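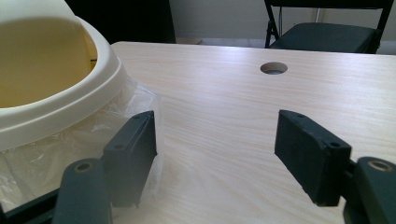

Cream bin with liner, on the desk by the grommet hole.

Forum > Workspace and Storage > Bin liners that stay put on an oval rim

hexkey_ohio
Posted Monday, 7:42 am
I am looking for a reliable way to hold a thin translucent liner on an oval plastic bin with a thick rounded rim. The bin is a cream one from Winalent, bought secondhand, no part number. The liner folds over the rim and hangs down the outside, which uses up bag length and looks untidy. When something heavy goes in, the bag pulls inward on the long sides of the oval and the rubbish ends up between bag and wall.

Tried so far:
A large rubber band under the rim. Holds at the two ends, does almost nothing on the long sides.
Knotting the spare bag at one corner. Works until the first change, then I forget to do it.
Binder clips. They don't open wide enough for the rim.

The liners are the 30 liter size, sold in rolls. I don't want to replace the bin.

mortise_and_tenor
Posted Monday, 8:15 am
Rubber bands fail on ovals for a simple reason. The band only presses where the surface curves. On a flat or nearly flat side there is no inward force worth mentioning. A round bin presses evenly all the way around, so the band works there.

Two options. Knot the corner as you did, but do it at one of the long sides, so the tension runs across the flat part. Or go down a bag size so the mouth has to stretch to clear the rim.

paperweight6
Posted Monday, 8:31 am
Second the smaller bag. Measure around the outside of the rim with a strip of paper or a tape. Lay the bag flat, measure the mouth, double it. You want the doubled figure to come out slightly under the rim figure. Thin bags will stretch a little. If the doubled figure is larger than the rim, no band or clip will make it neat.

hexkey_ohio
Posted Monday, 12:04 pm
Rim measured at 1122 mm with a sewing tape, following the outer edge. I will measure the bag tonight.

drawer_slide
Posted Monday, 12:20 pm
1122 seems high for a desk bin. Did the tape go over the bag folds? That adds a surprising amount.

hexkey_ohio
Posted Monday, 12:26 pm
Bag was off. Bin is larger than a typical desk bin. It normally stands on the floor.

linen_closet
Posted Monday, 1:10 pm
Separate point. Why is it on the table? If it tips up there you have rubbish on the work surface and possibly down the cable hole. I would do liner changes on the floor.

hexkey_ohio
Posted Monday, 1:18 pm
I change the liner at table height because of my back. It goes down again afterward. The desk is a Flastden with a light wood-grain top and wipes clean.

linen_closet
Posted Monday, 1:25 pm
Fair enough about the back. I still wouldn't put the base of a floor bin on a desk where I eat lunch. Put a tray or a sheet of newspaper under it.

mortise_and_tenor
Posted Monday, 1:40 pm
A folding chair is a better height for this than a desk. You can see further down into the bin when you press the bag into the bottom, and the seat is easier to wash.

drawer_slide
Posted Monday, 1:52 pm
Disagree on the chair. Folding chair seats flex and many slope backward. Pressing down hard inside a bin on one of those is asking for trouble. A low step stool with a flat top is fine.

mortise_and_tenor
Posted Monday, 2:03 pm
Depends on the chair. Mine has a flat seat and I have done it that way for years. You aren't supposed to press hard. If you need force to seat the liner, there is air trapped under it.

paperweight6
Posted Monday, 2:30 pm
Trapped air is worth following up. A well fitted bag seals against the rim and then balloons. The load sits on the air cushion and drags the mouth inward, exactly as described in the first post. Usual cure is a 6 mm hole drilled through the wall of the bin, low down, on the side that faces the wall. Drill slowly, tape both faces first, and clean the burr off the inside or it will cut the bag.

linen_closet
Posted Monday, 2:41 pm
If the bag leaks, the hole leaks. I would put it just under the rim instead, where the overhang covers it.

paperweight6
Posted Monday, 2:55 pm
A hole under the rim lets less air past, as the bag lies flat against the wall up there. Compromise is to go a hand's width above the base. Small leaks then stay in the bottom of the bin.

tern_and_gull
Posted Monday, 4:17 pm
No drilling needed. Run a length of cotton string down the inside of the wall before fitting the bag, with one end over the rim. Air escapes along the string. Pull it out when the bag is seated. I learned it at a guesthouse near Riihimäki where every bin had a string tied to it.

drawer_slide
Posted Monday, 4:29 pm
That works for seating the bag. It doesn't help when you lift the full bag out and get suction. The hole covers both.

hexkey_ohio
Posted Monday, 7:50 pm
Bag measured. Mouth is 610 mm laid flat, so 1220 doubled. Against 1122 that makes it 98 mm too big. That accounts for the slack on the long sides. The next size down in the same brand may not reach the bottom, though.

paperweight6
Posted Monday, 8:05 pm
Short by how much? If it hangs a little clear of the floor of the bin, a few sheets of folded newspaper take up the gap and the bag isn't carrying the full load at the rim.

mortise_and_tenor
Posted Monday, 8:12 pm
Or keep the bags you have and knot out the 98. Gather the slack on one long side, twist, tuck the twist under the rim. Faster than a knot and it comes undone without tearing.

tern_and_gull
Posted Monday, 8:20 pm
Stastholm used to sell an inner hoop for oval bins that drops over the bag and clamps it. I had one in white. I haven't seen it in shops since February, and I don't know whether the oval matches yours.

linen_closet
Posted Monday, 8:33 pm
Hoops get dirty and then you have two things to wash. I went back to folding the bag over.

hexkey_ohio
Posted Monday, 9:02 pm
Twist and tuck is holding on both long sides with the current roll. I will use up the roll that way, then try the smaller size with paper at the bottom. I'll do the string before I do the drill. Newspaper is going under the bin on the desk from now on.

drawer_slide
Posted Monday, 9:11 pm
Post the mouth measurement of the smaller size when you get it. The packet only ever gives liters.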